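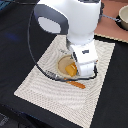 Grants > Current awards > Evham Foundation > Dudville Adult Literacy Program > Interim report

Print this page | E-mail this page

Last updated: 28 January 2021

Interim Progress Report to the Evham Foundation
Dudville Adult Literacy Program, second reporting period

Summary

The program continued to offer free reading and writing instruction to adults in Dudville and the Sadell district during the second half of the year. Enrollment at the close of the period stood at 90 learners, against a target of 90 set in the grant agreement. Evening classes met at both sites until July, when the Sadell classes moved to telephone and mail instruction. The Dudville classes followed shortly afterward.

Instruction

Learners are placed in one of 3 levels following an intake interview. The placement test adopted last year proved too long for beginning readers, and a shorter version has been in use since the fall. Tutors report that it places most learners correctly, although several at the middle level were moved up within the first month.

Mail packets replaced the printed workbook for the upper level. Each packet contains a short reading, a writing task and a stamped return envelope. The return rate was good in the first weeks and fell noticeably before the winter break. Tutors now telephone each learner who has missed two packets in a row, and returns have begun to recover.

The family reading component has not started. It depends on in-person sessions with children present, and the program requests permission to carry this activity into the next period without a change in its budget.

Staff and training

Mirsad Popescu was appointed program coordinator at the start of the period. All paid tutors completed 40 hours of training using the Jelínek reading course, as required under the award. Two tutor positions remain open — both at Sadell, where evening hours have been difficult to fill.

Finances

Spending was below budget in travel and room rental and above budget in postage and printing. The program transferred $2,893 from the travel line to postage, with the Foundation's written approval. No other transfers were made. A full statement of expenses is attached as Appendix B.

Plans for the next period

The program will fill the open tutor positions, repeat the reading assessment for all enrolled learners, and prepare a plan for the return to classroom teaching. The plan will cover Dudville first. Dates for Sadell cannot be set until the lease on the present rooms has been renewed — the landlord's reply is still outstanding.

Questions about this report should be addressed to the program coordinator at the Dudville office.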